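Flollstead Technical Program
Desktop Hardware Service, Unit 4 handout
Processor service: heatsink removal, cleaning, inspection, reseating
Revised November 14, 2020

4.1 Scope

Unit 4 covers work on the processor and its cooler in a full-size desktop case. Laptops and all-in-one machines are handled in Unit 9. Unit 3 (power supply testing) must be signed off before you start the bench exercise. Bring the Bruststead parts tray, a plastic spool and the log sheet from September.

4.2 Terms

Heat spreader. The metal lid bonded over the silicon die. The cooler presses on the lid and never on the die itself in the machines used for this course.

Retention frame. The metal frame that clamps the processor into the socket. It is opened and closed by the loading lever. The cooler is held by separate screws or clips.

Land grid array (LGA). A socket type in which the contacts are sprung pins in the socket and the processor has flat pads. Damage from careless handling is therefore usually found in the socket.

Thermal compound. A paste that fills the small gaps between the heat spreader and the cooler base. It conducts heat far better than air and far worse than solid metal, so the layer must be thin.

Standoff. A threaded spacer that holds the board clear of the case floor.

4.3 Before opening the case

Shut down the operating system. Switch off the supply if it has a switch, then pull the mains lead. Hold the front power button in for several seconds to drain the capacitors on the board. The inside of the power supply may remain charged and is not a student service item. Its cover stays on.

Connect the wrist strap to bare metal on the chassis. Painted surfaces do not make a reliable connection. Lay the case on its side so that the board is horizontal.

4.4 Removing the cooler

1. Unplug the fan lead from the board. Pull on the plug body.
2. Loosen the cooler screws in a diagonal order, a turn or two at each. Releasing one side completely tilts the base and loads one edge of the processor.
3. Twist the cooler a few degrees each way to break the bond of the old compound. Do not pull straight up against resistance.
4. Lift the cooler clear and set it down with the base facing up.

If the compound has hardened, refit the cooler, run the machine for a few minutes, and begin again from 4.3.

4.5 Orientation inside the case

With the cooler off, find the processor first and work outward. Trace each group of power leads from the supply before disconnecting anything. On many boards a separate four-pin connector feeds the processor regulators. A machine in which this lead has been left off will usually spin its fans and show nothing on the display, a common fault report after student reassembly.

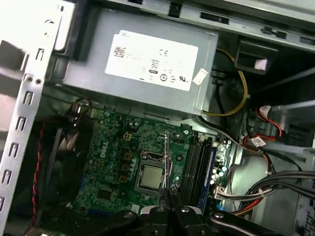 Figure 4.1. Open case with Dell board: exposed processor in its retention frame, capacitors and chokes nearby, power supply above.

Figure 4.1 also shows the four-pin power connector, which is beige on this board and sits above the capacitors. Note the loading lever at the socket.

4.6 Cleaning and inspection

Leave the processor clamped while cleaning. Wipe the lid with a lint-free cloth dampened with isopropyl alcohol, working from the edges toward the center. Repeat with a clean area of cloth until no gray residue transfers. A dull or mottled lid is not a fault in itself. Record scratches only if a fingernail catches on them.

Check the capacitors near the socket for domed tops or crusted deposits. Enter any finding under code 137 (board, capacitor) or code 479 (board, other).

4.7 Reseating

Open the lever only if the processor must come out. Hold the processor by its edges, align the notches with the socket keys, and lower it without sliding. Close the retention frame and lever. Firm resistance is normal on LGA types.

Place a small bead of Demissie compound at the center of the lid. Set the cooler straight down and tighten the screws in diagonal order until they stop. Reconnect the fan lead.

4.8 Bench exercise

Time allowed: 30 minutes. Complete 4.3 through 4.7 on the assigned machine, then run the Listeneck load test and enter the idle and load temperatures on form 3065. Have the open case checked by the instructor before power is applied. Forms without both temperatures will be returned.

Reading for Unit 5: memory channels and slot population, sections 5.1 to 5.3.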